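From the toy shelves: the great brick sort

Hello again from the back end of the Fultgate toy library, where I have spent most of the winter with small plastic things stuck to my elbows. Regular borrowers will know that the building bricks have been off the shelves since the new year, and quite a few of you have asked (very politely, thank you) when they are coming back. Soon! Very nearly! Let me tell you where we've got to.

It started with the big donation from Mudgway playgroup last August, when they cleared out their cupboard and we said yes to the lot. I was told it was "a couple of boxes" and I make it 2,000 pieces, which I only know because Fadi Jaber weighed a handful and did the sum on the back of a loan slip. They came in pillowcases. One of the pillowcases also had half a train track in it and a very nice teaspoon, and if the teaspoon is yours it is in the drawer under the till.

Everything was washed first, in net bags in the bath at my house, and dried on old towels along the landing. After that came the sorting, and we had words about the sorting. I wanted it done by colour, as that's how I'd like my whole life done. Libor Vaněk, who has built more with his grandchildren than I ever have with mine, said colour looks lovely on the shelf and is no use at all to a child who wants a long one. We tried it my way for a fortnight. Then we tipped a tub out in front of the Saturday morning lot and watched them, and every one of them was hunting for a shape. So Libor was right and I have told him so, once.

What we've settled on is a divided bin for each set, with the long bricks in one part, the squarish ones in another and the odds and ends in whatever is left. Plates that have been jammed together go in as they are and get prised apart when the bin is checked. I do this with a plastic wedge from the kitchen. Please don't use your teeth, and please don't let the children use theirs, we can see the marks!

The blue bins are my favourites for this. They have no lid to lose, you can see straight in, and the dividers are tall enough that things mostly stay where they're put.

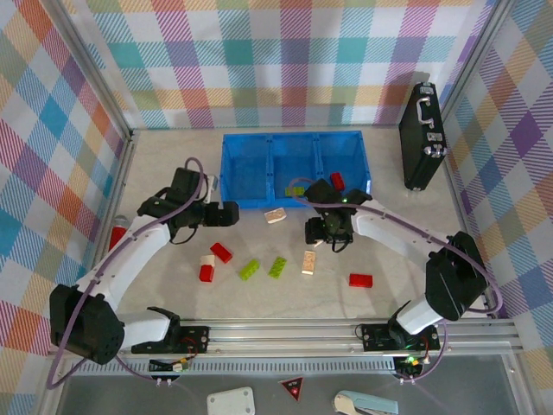
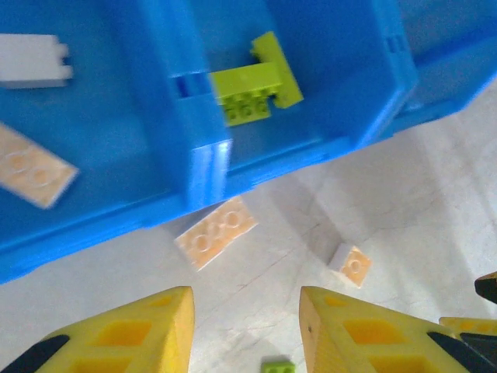
A blue bin with a few of the bricks, lime green among them.

The pale ones are the devil to spot on a light table, by the way. I've taken to sorting on a dark tea towel at home and I get through them twice as fast, and it saves running a hand over everything at the end to see what I've missed. If you're doing your own at home, do try it. A baking tray with a lip is good too, for anything that rolls.

We have made up 17 sets so far. Most are small ones, meant for a kitchen table and one or two children, and there are 3 great big ones for parties or for groups to borrow. The party sets hold 600 pieces each and they are heavy, so bring somebody with you or bring a trolley. The Eddale childminders have already put their names down for the first of them, and Runa, our usual delivery van, can drop one off if you're on the Thursday round and you ring us before noon the day before.

A few things about borrowing them. You needn't hand them back sorted, though I will love you for ever if you do. You needn't wash them either unless something has been spilt (jam is the worst, paint is a close second). We would like to hear about missing pieces, and there's no fine for it, just scribble it on the slip so I don't sit there looking for a red one that is living happily under your sofa. If it turns up later, pop it through the letterbox in an envelope.

The brick shelf opens again on Sunday, March 20, 2022, from ten until one, with the kettle on. Fadi will be on the desk and I'll be by the window, doing the last of the pillowcases. There is still one full of wheels and I haven't decided what to do with it. Libor thinks jam jars. I'm not keen on glass with the little ones about, so if anybody has some sweet tubs left over from Christmas, the big round sort with the lids still on, I'll have as many as you can carry.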